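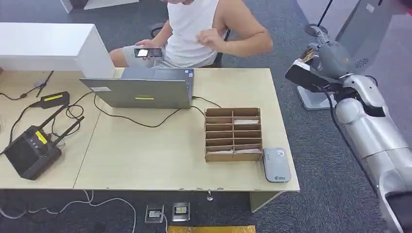 Gorkeo Remote Teaching Package: Equipment Review

Prepared by Corina Brunner and Hubert Riedl, Lindemann Institute, Applied Automation Section

Scope

The Gorkeo package allows an operator to guide a robot arm and hand through a task, either by moving the arm directly or by controlling it from a separate station. Each demonstration is stored with the joint positions and the matching camera views. The Section had the package on loan through June and used it for one family of tasks: approaching, picking up and setting down small items at an ordinary office desk. Repeated factory-style motions were outside the scope of this review.

Five operators took part. Two of them had prior experience with remote control of an arm. All received the same morning of instruction from Brigitta Moser, who also maintained the session log.

Installation

The supplied guide is clear up to the point of network configuration, where it refers the reader to a separate document that was missing from our copy. Gorkeo sent it by e-mail the same day. Calibration of the hand takes nine minutes and has to be repeated whenever the hand has been removed. The Section would have preferred a shorter check for days on which nothing has been changed.

Teaching by Remote Control

Response to the operator's movements is good. Slow approaches are reproduced faithfully, and the scaling function, which reduces a large movement of the operator's hand to a small movement of the robot, is the strongest feature of the package. Newcomers were able to make usable recordings by the end of their first afternoon.

The head camera serves the operator well. It takes in the desk, the person seated on the far side and a fair amount of the floor, so that the position of the arm relative to the furniture is easy to judge. Height above the desk is harder to judge. Flat items caused the most hesitation, and several operators asked for a second fixed view from the side.
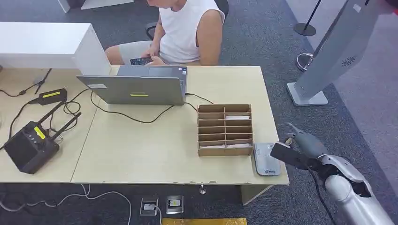 Head camera: the arm at the right of the desk, with the flat gray device beside the cardboard organizer.

Teaching by Hand

Guiding the arm directly is quicker to learn and suits coarse movements. The arm is light to the touch in the shoulder and elbow, less so at the wrist, where Liesl Imhof measured a noticeable resistance near the end of travel. Finger positions cannot be set comfortably this way – the operator needs one hand for the forearm and another for the fingers, and there is no pedal to mark the start of a recording.

Wrist Camera

The wrist camera is the weakest part of the package. Much of its view is taken up by the arm and the hand themselves. With the fingers partly bent, their tips remain visible, but the area remaining for the work is small. The mount offers no adjustment. Operators consulted this view mainly to confirm the posture of the fingers and returned to the head camera for everything else.

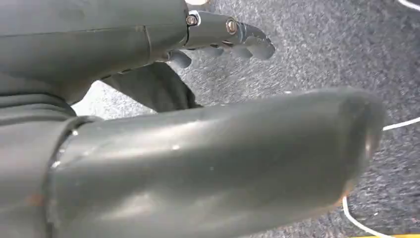
Wrist camera: fingers in a loose, half-closed posture, with carpet beyond.

Recording and Review Software

Recordings are managed in Dristent, which is licensed separately. The log for the loan period lists 3148 demonstrations, and the program remained responsive with all of them loaded. Trimming is simple. Labeling is slow, as each recording must be opened before its label can be changed, and a request for batch labeling has been passed to the supplier by Leopold Stöckli. On one Friday the two camera streams drifted apart during a long session. Restarting the program restored them, but the affected recordings had to be discarded.

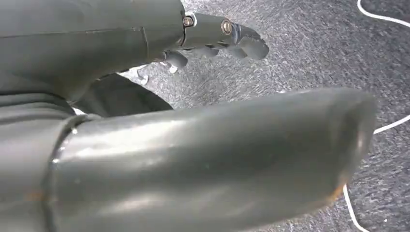

Assessment

The Section recommends the package for desk-scale teaching by remote control, subject to a revised wrist mount. It is not recommended where finger positions must be taught by hand. Departments considering a purchase should budget for the Dristent license and should request the network document with the order. The loan unit may be booked through Ms. Moser until it is returned to Gorkeo.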